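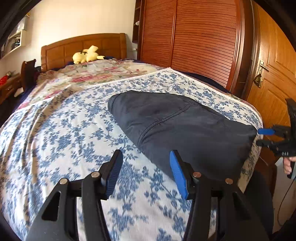

Page last changed: September, 4:10 pm

FOR IMMEDIATE RELEASE

Grotwood opens jacket folding evenings, 65 places left

Grotwood, the home tidying service run by Jozefína Šimek, is starting its fall round of folding evenings this month. Small groups, 14 people each. Jackets and outerwear first, bedding later in the season.

Why jackets? Slippery cloth, stiff zippers, knit cuffs, snaps that catch on everything. A shirt forgives you. A jacket slides off the pile and takes the sweaters with it.

The method is done on a bed — any made bed, no table needed. Sheet pulled flat in the middle, quilt and toys pushed up toward the headboard. Zipper closed, front up, sleeves out. Smooth from the middle seam to the sides. Then the top half comes back over the bottom, sleeves go in, and the whole thing is turned once more to fit a shelf or a drawer.

"People fold on the floor or against their chest and wonder why it comes out crooked," said Šimek. "Use the bed. It's the biggest flat thing you own."
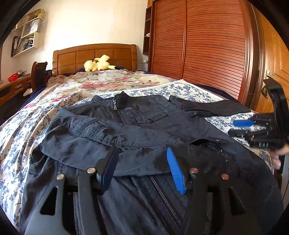 Collar last, always. The zipper pull gets tucked inside so it doesnt scratch the next item, and chest pockets should be emptied and snapped before anything else happens. Quilted panels fold along the stitching, never across it. Jackets that feel damp go on a hanger overnight, folding can wait.

The spring round drew 286 sign-ups for 200 places, so the fall one has been made longer. Anyone left on the spring list gets first pick and should of had an email by now. If not, write in.

Evenings start at 6:30 pm in the upstairs room at Flasar. Bring two jackets, one thin and one padded. Storage boxes from Pistidow will be on sale at the door — cash or card. Parking behind the building, enter from the Michalík side, the front gate is closed after six.

A printed folding sheet goes home with everyone. Extra copies on request, also in large type.

Press contact: Silvia Kopecký, Grotwood. Mornings are best. Reporters are welcome to sit in on the first evening, please let Silvia know the day before so theres a chair.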